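Module 3 – Rangement et conditionnement des petits bijoux

Séance 4 : les bracelets de perles

Support remis aux participants, séance du lundi 2 juillet. À conserver avec les fiches des séances 1 à 3. La fiche sur les colliers longs, prévue en février, a été fondue dans celle-ci.

Objectifs de la séance

Savoir reconnaître les principaux types de perles montées en bracelet. Choisir un contenant adapté. Ranger une série de bracelets sans les emmêler et sans abîmer les finitions (pompons, nœuds, breloques).

1. Vocabulaire

Perle ronde : la plus courante. Le diamètre se mesure au pied à coulisse, perpendiculairement au trou.

Perle tonneau (ou baril) : allongée, renflée au milieu, plus étroite aux extrémités. Un bracelet en perles tonneau se plie mal : il garde une forme d'anneau et occupe plus de place qu'un bracelet à petites perles.

Pompon : touffe de fils liée en tête. C'est la partie la plus fragile du bijou.

Aspect jade : terme employé dans ce cours pour toute perle verte, laiteuse ou translucide, dont la matière n'a pas été vérifiée. On n'écrit « jade » sur une étiquette que si un certificat accompagne la pièce.

2. Le plan de travail

On travaille assis, sur une table dégagée, recouverte d'un tissu. Le tissu amortit les chocs et empêche les perles de rouler si un fil casse. Un motif à carreaux convient, à condition que les perles s'y distinguent bien. Éviter les tissus à longues boucles, qui accrochent les pompons.

3. Les contenants

La boîte en fer rectangulaire à coins arrondis reste le choix de base. Elle s'empile et se ferme bien. On garnit le fond d'une feuille de papier de soie ou d'une chute de feutrine.

Le modèle Kwofie 148 est celui que nous utilisons en atelier. Le Vulus 474, plus profond, est réservé aux colliers. Les sachets Irkunell servent pour les pièces à pompon – un seul bijou par sachet.

4. Marche à suivre

4.1. Ouvrir la boîte et la placer vers le fond de la table, pour garder de la place devant soi.

4.2. Trier les bracelets par taille de perle, puis par couleur. Les verts sont à comparer entre eux à la lumière du jour : un vert laiteux et un vert-gris peuvent se trouver sur le même rang.

4.3. Prendre les bracelets un par un, par le haut de la boucle, et les laisser pendre un instant. On vérifie ainsi le fil et l'élastique. Une boucle irrégulière n'est pas un défaut pour de petites perles rondes. Les grosses perles tonneau, elles, forment un arc plus ouvert.
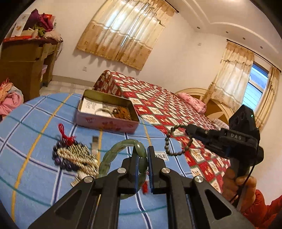
4.4. Déposer d'abord les bracelets à grosses perles, à plat, contre les bords de la boîte.

4.5. Placer les petits bracelets au centre, sans les superposer sur plus de deux couches.

4.6. Poser les pompons en dernier, fils allongés, jamais pliés sous une perle. Fermer le couvercle sans forcer.

5. Étiquetage

Référence à trois chiffres, type de perle, couleur, présence ou non d'un pompon. Exemple : 814 – tonneau – vert laiteux – pompon rouge. Le registre Trultness est limité à 1000 lignes ; on ouvre un nouveau cahier ensuite.

Travail pour la prochaine séance

Ranger chez soi une boîte de bracelets selon la marche à suivre et apporter les étiquettes remplies. Relire le point 1.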